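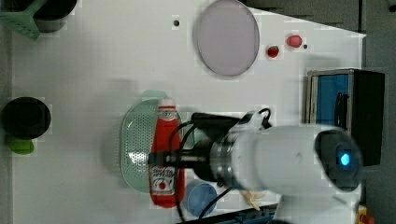
Kitchen things on the white table, seen from above.

Progress report: voter information and polling access, Madari district
Submitted by Dirk De Graaf, project lead
Jan 26, 2023

Work since the last report has been on the local elections and the new polling district boundaries. The boundary change moved 133 streets into a different polling district, most of them in Givier and on the north side of Barros. Many residents there will vote in a building they have not used before. The council sent one letter in the autumn and does not plan a second before polling cards go out.

We have printed 3,000 copies of the street list and delivered roughly half. Givier is finished. Barros is slower than planned, as the first version of the map had two streets under their old names and had to be reprinted. The printer did not charge for the second run. Pleko has not been started.

Nine information sessions have been held out of the number agreed in the grant. Attendance was good in Givier and poor in Barros, where two of the sessions clashed with budget meetings. The questions people asked were mostly on proof of address, postal votes and whether a person who has moved within the district must register again. We have passed the last of these to the returning officer – the printed guidance can be read either way – and are waiting for a written answer. 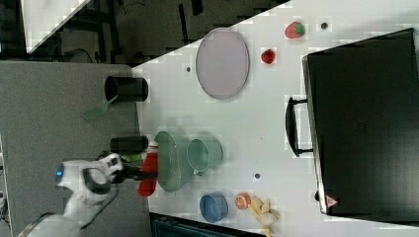 Polling station access was checked at six sites. Four have a level entrance and a booth at wheelchair height. At the Barros school the side door is locked during lessons, and the head has agreed to leave it open on polling day. The remaining site, the old library in Pleko, is the real problem. The ramp is too steep and the voting room is small, with space for one table. A white table the size of the one with the red squeeze bottle on it would fit, but the ballot box would then have to stand by the door. We have asked for the station to be moved to the sports hall.

Spending is within budget apart from room hire, which is slightly over. We would like to move the unspent travel money across to cover it and ask for your agreement in writing.

Deliveries in Pleko and the rest of Barros should be finished by the middle of March. The next report will include the returning officer's answer and the decision on the library.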